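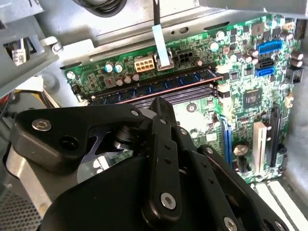 Priria, 31.5.20

Protokoll Besprechung Demontagezelle "Promano" (Angebot Degefa, Leihstellung bis November)

TOP 1 - Stand
Zelle läuft im Probebetrieb, Altrechner offen auf dem Tisch. Speicher ziehen geht, Riegel am Slot noch heikel. Anfahrt von oben, Greifer braucht viel Platz neben den Steckern. Taktvorgabe 60 Sek. pro Modul, bisher nicht gehalten. Degefa soll schmalere Finger anbieten, bitte mit Preis.

TOP 2 - Sockel
Bügel und Rahmen getrennt programmieren, sonst Kollision. Kontakte nicht berühren!! Gehäusetypen weichen stark ab, jedes Modell eigenes Programm - Aufwand im Angebot nicht entalten.

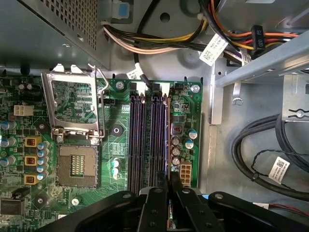

Degefa wendet ein, Anlernen sei pro Gehäusetyp in 2 Stunden machbar, das Paket "Fila" bringe die Vorlagen schon mit. Kostet aber extra, 900 Euro im Jahr. Wird von uns bezweifelt, Nachweis am eigenen Gerät verlangt.

TOP 3 - Kabel
Kabelbäume bleiben Problem. Vorschlag: von Hand vorsortieren, dann erst in die Zelle. Offen wer das macht.
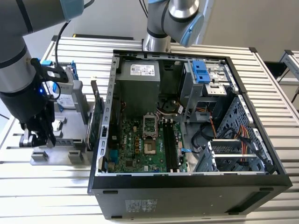 Zweiter Arm im Angebot nur als Option, für uns aber Pflicht - einer hält, einer zieht. Muss in den Grundpreis. Teileablage ebenfals klären, Karten stehend oder liegend.

TOP 4 - Weiter
- Testlos 202 Geräte, gemischt
- Wartungsvertrag nachreichen lassen
- Entscheidung Kauf/Miete vertagt

Nächster Termin folgt per Mail.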